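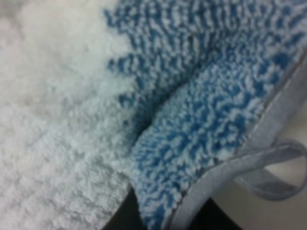 Cleaning textiles took up most of the morning at the Lallby open day, which suited me, as I buy mop pads and cloths for two schools and usually only see them in a catalog. The first stop was the returns table in the Bindard hall, where visitors were allowed to pick things up and fold them. A blue and white pad with a light gray binding lay against a thick white looped fabric, and handling them side by side was more useful than the leaflet. The white one has small, tight loops all over, close to a bath towel. The blue one is shaggier, with longer loops in places, and it makes a deep crease when you bend it.

Mahtab Abbasi led our group, 2 hours in all including coffee. She said the pads people send back most often have trouble at the edge, so she starts there when she checks one — binding first, then the pile, then the backing. I asked about fabric softener and she said to leave it out. Wash hot, tumble low, and keep them away from cotton towels that shed.

Next came the wash room. Rezaei supplies the machines, and the test loads run at about 93 cycles before a pad is taken out and looked at. It was loud and we did not stay long. The Urnness warehouse across the yard was open too, but the line was slow and I skipped it.

Parking was free, lunch was soup and a roll. I left with a price list dated 1/12/18 and an order form for item 213. The next open day is in May, and you need to sign up at the front office.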